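Workshop tips: getting a shared-shop robot arm to work around wood and shiny metal

January 24, 2019

I have spent more evenings than I'll admit on our arm at the Vekham workshop, and I still get a kick out of it every time the thing wakes up and finds its home position. It's a hobby build, belt driven, with a small camera at the wrist, and we call it Mirkow after the street the first motors came from. These are the tips I keep repeating to people who come in wanting to build their own.

Start with the bench. Ours used to wobble, and I chased a "software problem" for most of July before I put my hand on the table and felt it rock. Bolt the base through the top with big washers underneath. If you can push the arm and see the bench move, fix the bench first.

Leave slack in the cables, then leave some more. Run the arm to every far corner by hand with the power off and watch what goes tight. I use cloth tape at the joints and zip ties everywhere else. Zip ties at a joint will chew through insulation.

Shiny hardware deserves its own evening. A round post with a dark, glossy finish picks up a long white streak from whatever light you have, and the wrist camera loves that streak more than it loves the post. Put a bracket, a collar and some pale wood in the same view and there's a lot going on!
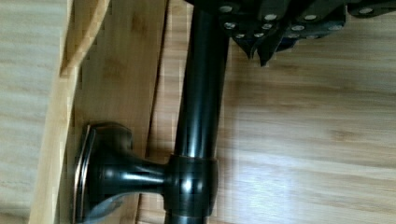
3 min read

With the light coming mostly from the right and above, the post and the arm of the bracket get bright highlights and the wood under the flange goes dark. The grain is a little soft too, which is a good reminder to let the arm settle before you grab a picture you want to measure from. I put a pause of 400 milliseconds after each move and went up to 500 for the long reaches. Try your own numbers, they depend on how stiff your build is.

For the glare, hang a sheet of baking parchment in front of the lamp (not touching the bulb, please). It costs next to nothing and does more than any setting I've played with. Moving the lamp a hand's width also helps, so do that before you touch the code.

Dark hardware against light wood is a gift, by the way. The outline is easy to pick out. If you have to teach the arm where a bracket is, go for the edge of the flange against the wood and leave the highlights alone.

Keep hanging stuff in mind. Anything with loose flaps or points near the path should be tied back or given a wide berth. I keep a no-go box in the program, drawn bigger than seems necessary, and I redraw it whenever things get moved.

Slow is fine. Our first pass on any new job runs at a crawl with a hand on the stop button. I write the speed on masking tape and stick it to the controller box, which we built from the Granström plans with a longer lid.

Save your positions with names you'll understand later. "Post left high" beats "p7" when you come back after two weeks away. I keep mine in a plain text file in the Telex folder on the shop computer, and a paper copy in the drawer under the vise.

Next up for me is a softer pad for the fingers. I've got an old bike tube and a pair of scissors and high hopes.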